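Degefa Opens Orders for Vorkness Home Kitchen Package

Sunday, January 14, 2018

Degefa announced today that it is accepting orders for Vorkness, a two-armed household robot package intended for kitchen work. The first package on offer covers the handling of plates and dishes at the dishwasher. Further packages, for laundry and for general tidying, are in preparation and will be priced separately.

Vorkness is supplied as a complete system with the robot, its charging base, a set of grippers and the kitchen software. Delivery includes a site visit by a company technician, who measures the room and records the position of cabinets, appliances and drawers. Customers are asked to have the kitchen available for 2 working days while this is done.

"Our customers have asked for help with the ordinary work of the house, and the dishwasher is named more often than any other task," said Madalena Fonseca, director of home products at Degefa. "We have chosen to offer one job first and to support it properly."

The package was developed with Braltero, which designed the gripper fingers, and was reviewed before release by the testing office Wedetti. According to the Wedetti report, the robot was given 773 separate dish-handling tasks over the course of the review. The report recommends the system for flat plates and shallow dishes, and advises buyers to continue handling stemmed glassware and sharp knives by hand.
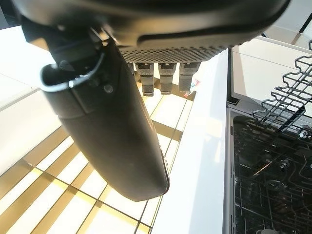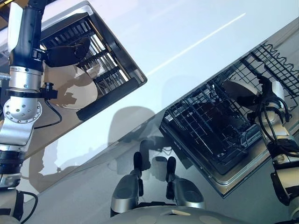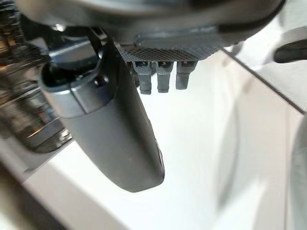

Vilhjálmur Mogensen, who led the review for Wedetti, noted that results depended a good deal on how the racks were arranged. Households that keep the same arrangement from one day to the next can expect fewer interruptions. He also advised that the robot be allowed enough clear floor for the dishwasher door to be lowered fully – a point that the current installation guide mentions only briefly. Degefa has stated that the guide will be revised.

Vorkness may be purchased outright or taken on a service plan. The plan runs for 3 years and includes software updates, replacement gripper fingers and a yearly inspection. Outright purchase carries a warranty of 5 years on the arms and 2 years on the grippers. Customers who purchase the robot may add the inspection service at any time during the warranty period.

Orders are being accepted through Degefa showrooms and authorized dealers. Deliveries are scheduled to begin in March, in the order in which deposits are received. Showroom demonstrations are available by appointment, and visitors may bring their own plates.

Questions about installation should be directed to Joana Carvalho in the Degefa customer office. Dealers who wish to carry the package should contact Junhao Shen in the trade department.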